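Gidell Valley Groundwater Monitoring
Progress report to the Plerow Foundation
Reporting period 2, submitted 23/09/2021
Prepared by Fumiko Kuroda, hydrogeology lead

Status against work plan

Drilling is complete at all 6 sites named in the grant agreement. Five of the wells are screened in the upper gravel unit. The sixth, at Hurum, was extended into the underlying sandstone after the driller met a clay layer that does not appear on the older county logs. The change was reported to the Foundation by letter in February and carried no additional drilling cost, as the contract with Gallagher was written on a per-site basis.

Pressure transducers are installed and logging in every well except Hurum. The Hurum unit failed its bench check — the readings drifted under constant head — and was returned to the supplier. A replacement has been ordered. Until it arrives, Hurum is read by hand with an electric tape once every two weeks, and those readings are entered in the same database with a separate method code.

Water levels

Levels in the upper gravel fell through the summer at all five wells. The decline was steepest close to the irrigated land on the east side of the valley and smallest near the river, which is consistent with the conceptual model submitted with the proposal. The hand readings at Hurum show very little movement over the same period. It is too early to say whether the sandstone is isolated from the gravel by the clay or is only slow to respond. A pumping test is the usual way to settle the matter and is proposed under the next period.

Barometric correction has been applied to all transducer records. One logger clock was found to be running on daylight time while the others were on standard time. The affected record has been shifted and flagged, and the original file has been kept.
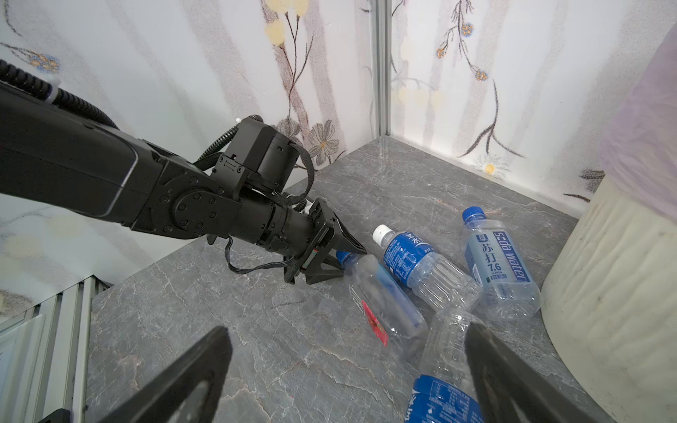

Will the delay at Hurum affect the final delivery date? The final report is still due on the agreed date, because the sandstone well was not part of the original water balance and the calculation can be closed with the five gravel wells alone.

Water quality

Two rounds of samples were collected, the first before irrigation started and the second at its peak. Samples were analyzed for major ions, nitrate, iron and manganese. Nitrate rose between rounds in the two eastern wells and was unchanged elsewhere. Iron is high at the well nearest the river in both rounds, probably from reducing conditions in the old channel deposits. Field blanks were clean. One duplicate pair for manganese fell outside the acceptance limit and the result has been marked as an estimate.

Budget

Spending is in line with the plan except for laboratory work, which is $3000 under. The difference comes from combining both sample rounds under a single quote. We request approval to move this amount to the pumping test line. No other transfers are sought.

Staffing and access

Gorazd Vukadinović took over the field program at the start of the period and has rewritten the site visit form. The new form records the measuring point used at each visit, which the old one did not. Earlier tape readings at one well could not be tied to a known measuring point and have been left out of the plots.

Access agreements are signed for all sites. The landowner at the southern site has asked that visits avoid the calving season, and the schedule has been adjusted.

Next period

Install the replacement transducer at Hurum.
Run the pumping test, subject to approval of the transfer above.
Resurvey casing elevations at the wells completed in soft ground.
Collect the third sample round.
Deliver the draft water balance for Foundation review.

The level data, laboratory certificates and revised site form are attached as separate files.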